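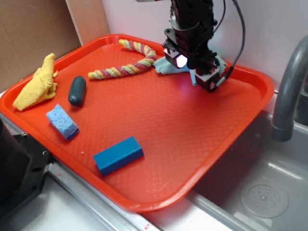

A reader of the previous edition wrote in to say that step 3 gave no torque limit for the hinge screws, and that overtightening had cracked the flap surround. The limit has been added.

### 5.2 Fitting the Flurkby pet door

1. Mark the cut-out 345 mm high, with the bottom edge level with the animal's belly.
2. Drill a 14 mm pilot hole in each corner and cut between the holes with a jigsaw.
3. Seat the inner surround. Tighten the hinge screws by hand to no more than 5 N·m.
4. Run grey sealant around the outer surround and leave overnight to cure.

**Note:** Metal doors require lining kit 451, sold separately by Kastance.

**Caution:** Do not cut fire-rated doors. Keep animals away until the sealant has cured.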